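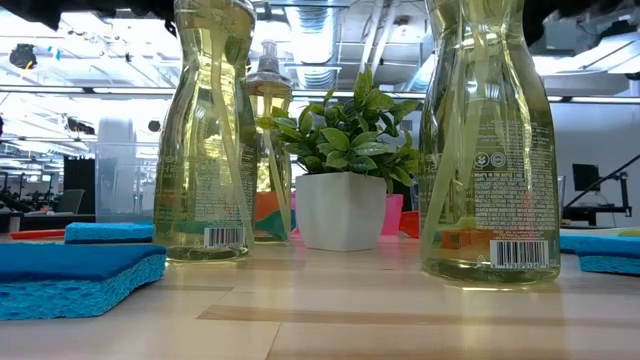
How to Get Grease Stains Out of Cotton Clothes

Cooking oil, butter, salad dressing and bike grease all leave the same kind of mark on cotton: a darker patch that looks like water but doesn't dry. Ordinary laundry detergent at a normal dose often leaves it behind. Dish soap applied straight to the spot usually takes it out.

These steps are for cotton and cotton blends, including T-shirts, aprons, dish towels and jeans. Don't use them on silk, wool or anything marked dry clean only.

What you need

Liquid dish soap, any brand, without bleach or added lotion
Paper towels
Baking soda or cornstarch
An old soft toothbrush
A piece of cardboard bigger than the stain
Your usual laundry detergent

Step 1. Blot the stain

If the stain is fresh, press a paper towel onto it and lift. Move to a clean part of the towel and press again until no more oil comes up. Rubbing pushes the oil sideways and makes the patch larger.

Step 2. Cover it with powder

Lay the garment flat and put the cardboard inside, under the stain, so oil doesn't pass through to the other side. Cover the spot with baking soda or cornstarch and leave it for half an hour. Brush the powder off into the sink. If it has clumped, put on a fresh layer and wait again.

Skip this step for a stain that is more than a day old. The powder won't pull up much by then.

Step 3. Work in the dish soap

Put a few drops of dish soap on the dry fabric. Wetting it first thins the soap. Spread it a little past the edge of the stain with your finger, then brush it in with small circles. Turn the garment inside out and do the same from the back.

For a stain the size of a coin, 3 drops is enough. More soap doesn't clean any better and it can foam over in a front-loading machine.

Colored soap is generally fine on white cotton if you rinse it out, but test it on an inside seam if the shirt matters to you.

Step 4. Let it sit

Leave the soap on for 15 minutes. Old stains can go an hour. If the soap starts to dry out, add a few drops of water.

Step 5. Rinse from the back

Hold the fabric under the tap with the stain facing down, so the water pushes the oil out the way it came in. Use warm water unless the care label says cold. Keep going until the water runs without suds.

Step 6. Wash

Wash the garment at the warmest setting the label allows, with the normal amount of detergent. Leave out fabric softener for this load.

Step 7. Check before drying

Oil is hard to see on wet cloth. Hang the garment up, let it air dry and look at it near a window. If you can still see a shadow, repeat steps 3 through 6. Two rounds will clear most kitchen stains. Don't put it in the dryer until the mark is gone, as the heat can set it.

Stains that have already been through the dryer

These take longer and some never come out fully. Rub in the dish soap, sprinkle baking soda over it, and brush the two into a paste. Leave it for an hour, rinse and wash. You may need to do this several times.

Bike and engine grease

Scrape off the thick part with a spoon or an old plastic card first. Black grease has fine dirt in it, and the dirt can leave a gray mark after the oil has gone. Treat that with a regular stain remover and wash again.

Polyester blends

Polyester holds on to oil more than cotton does. Follow the same steps with the longer soak, and keep the water warm, not hot.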